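Ticket 959
Site: Vorkville, packing and housekeeping line
Opened by: day shift lead
Category: Automation / handheld grippers / people
Priority: Low (raised to Medium by requester, lowered by us, raised again)
Status: Closed, with grumbling

Problem as reported

"Since the new stations went in, the sponge task is taking twice as long as it did when we just did it. Also my wrists hurt. Also what do we call ourselves on the timesheet?"

Three tickets in a trench coat, as usual. Kept as one because the form for splitting them is longer than the form for opening them.

Background, for whoever inherits this

Ondero is the program where line staff demonstrate a job with a handheld gripper in each hand, and the arms at the Skillach plant are supposed to pick it up from there. Before March the same people did the same jobs with their fingers, at a speed they were rather proud of. The target is 1,000 accepted demonstrations per task. The sponge task (pick up sponge, put in basket, let go, take it out again) stood at some 100 when this ticket came in, and morale stood a little below that.

First entry

Checked the grippers for stiff jaws. Both open and close freely. Checked the station against the setup sheet: board on table, basket and sponge on board, curtains at the sides. All as it should be. Told requester the equipment was fine. Requester replied that she had not said the equipment was broken, she had said it was slow, and would I care to try it.

Second entry

Tried it. It is slow. The sponge gives when you squeeze it and you feel none of that through the gripper, so you squeeze harder, and then it sticks to the jaw when you want it to drop. I had also been holding my elbows up like a man carrying two full soup bowls. After half an hour I understood the wrist complaint in full and withdrew my remark about the equipment.

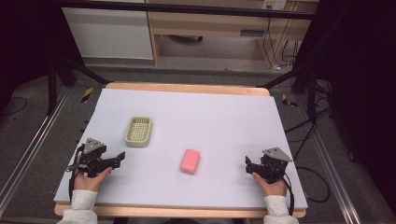

Sponge task, both grippers at the board, basket at upper left.

Third entry

Went through the rejected demonstrations with the requester. Most of them were thrown out by the review software for "hesitation." She pointed out that hesitation is what a careful person does before putting something down, and that she was once given a certificate for it. Forwarded this to Stergiou, who handle the review side for us. They answered that the pause limit was a default setting and had never been looked at for soft items. They have now looked at it. Limit relaxed for sponge and cloth tasks, old rejects run through again, a good share of them accepted.

Fourth entry

Cables. Two operators said the cable pulls on the gripper at the end of a long reach. Left more slack at each station and asked people to check it before they start. Not a glamorous fix, but the one I have been thanked for.

Fifth entry

Wrists. Table height was set by the installer, who is tall. Lowered it at 2 stations as a trial. Operators also asked to swap tasks every hour, the way they used to on the old line. The schedule had dropped the swap on the grounds that demonstrations are "light work." Put it back. Output per shift did not go down, which I mention here so it can be found the next time somebody drops it.

Sixth entry

Timesheet. The dropdown offered "Operator," "Technician" and "Other." Everyone had been picking Other, and payroll had been treating Other as unpaid training. Corrected and back pay requested. The new entry reads "Demonstrator." The crew wanted "Teacher" and I passed that up the chain, where it remains.

Still open, moved to its own ticket

Requester asks what the sponge crew will be doing once the arms can do sponges. The answer I was given is "other tasks." She would like a list. So would I.

Resolution

Pause limit changed, cable slack added, table height on trial, hourly swap restored, job title fixed. Requester confirms the task is still slower than using her hands, and accepts that this part is by design.

Closed Jul 27, 2026. Reopen if the wrists come back.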